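Chapter 7
Learning to Fold from Human Hands

By Oda Fjeld
Thursday, November 8, 2018

A shirt has no fixed shape, and for this reason it is a difficult object for a robot. In this chapter we study the Duldale method, in which a person does the task with two hand-held grippers and the recordings are later used to train a policy. The main data set has 1,643 recordings, made on beds, tables and sofas.
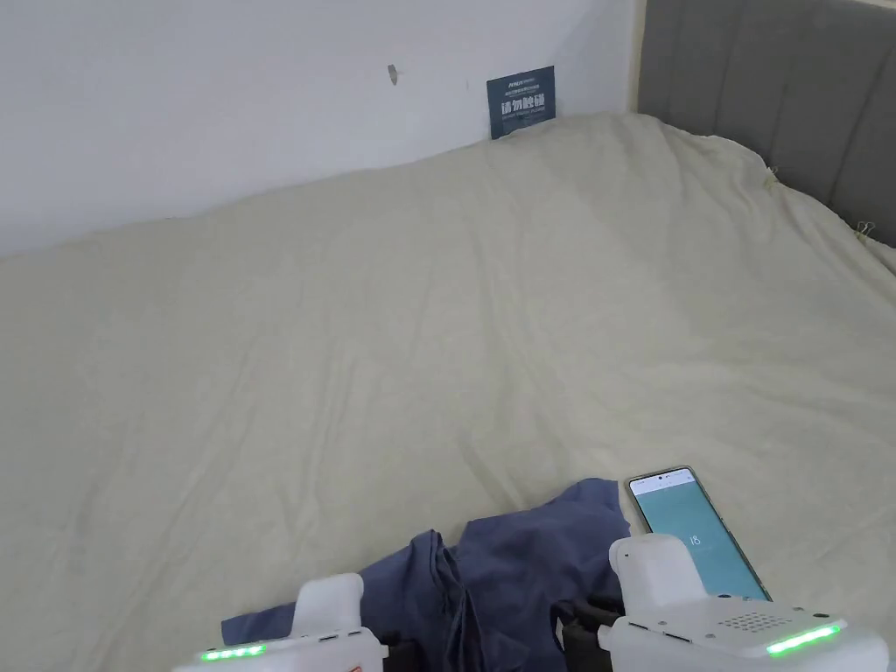

Why do we record on a bed, when a table is flat and easier? A soft surface moves together with the cloth, and a policy which has learned only from tables will often pinch the sheet as well as the garment.

Each recording begins with the garment crumpled - a neat start teaches very little. Other objects may stay near the cloth, such as a phone. In Section 2 we compare the full set with a small one of 168 recordings, and we ask how much the colour of the garment matters.

Comments

Bruvis: Is the small set chosen at random? I could not find it in the text.

Naqvi: Good opening, but please define "policy" before you use it. My students stopped there.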